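From: Vilhjálmur Snorradóttir
To: workshop list
Subject: Re: [workshop] White plastic chairs, which ones do we keep?

Replying to the question from Friday, quoted at the bottom. I went through the stack in the back room and have a suggestion for how we sort them before November, when the hall wants them back.

We have 40 chairs on the list. 11 of them have a complaint written next to them, mostly "wobbles" or "leg feels soft." The rest have nothing against them, but I would still like each one turned over before it goes back out. It takes very little time once the chair is on a table at a decent height. On the floor you end up kneeling and you miss things.

1. Where the leg meets the seat

Start at the ridged collar at the foot of each leg. On a chair like these the weight goes through that spot, and a crack will usually start in one of the grooves between the ridges. Run a fingernail around each ridge, all the way to the inside, where you can't see well. Then look at the flat rim next to it. A thin line on the rim may be only a scratch or a mold seam. If your nail catches in it, put tape on the chair and set it aside.

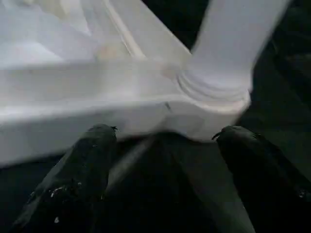
2. The underside

Turn the chair over with the legs up. A dark cloth on the table is worth having, because white plastic on a white tabletop is hard to read and the cloth also keeps the seat from getting scuffed. Look along both of the diagonal ribs and at the point where they cross. Press with your thumb in each of the four recesses. They should all feel the same. If one gives more than the others, the seat is going and the chair should not be stacked or lent.

Hold the seat by the rim while you do this. Please don't use a leg as a handle, especially on the chairs that are already on the complaint list.
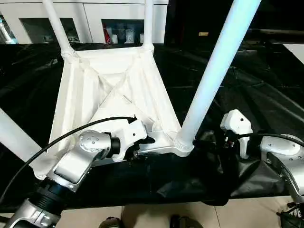 Brotdale Repair Workshop, Furniture Group

3. Legs

With the chair still upside down, push each leg gently outward and then inward. A little spring is normal. A click is not. Do all four, even if the first three are fine.

4. Cleaning

Warm water, dish soap and a soft brush for the ribs and corners. No scouring powder. It takes the shine off, and after that the dirt sticks twice as fast. Rinse and leave the chairs standing upright overnight before they are stacked.

About glue: I would not glue any of these. We tried it on two of the garden chairs last year and both let go at the same place. Cracked chairs go in the recycling pile by the side door, with the tape left on so they don't wander back into the stack.

If we come up short, Kollwood has a similar chair, but I have not sat in one and don't know if it stacks with ours. Please don't order anything until the sorting is done. I can be there from 10 on Friday and could use one more person to lift and write down numbers.

Vilhjálmur

> From: Akyol
> To: workshop list
> Subject: [workshop] White plastic chairs, which ones do we keep?
>
> Hi all,
>
> The hall has asked when the white chairs are coming back. I have the
> list with the complaints but I don't know what we are supposed to
> check for. Do we just sit in them? I sat in three and they all
> seemed fine, including one marked "wobbles," so either the list is
> wrong or the floor was.
>
> Also, is it OK to glue a cracked leg? There is half a tube of
> something in the cupboard with no label on it.
>
> Akyol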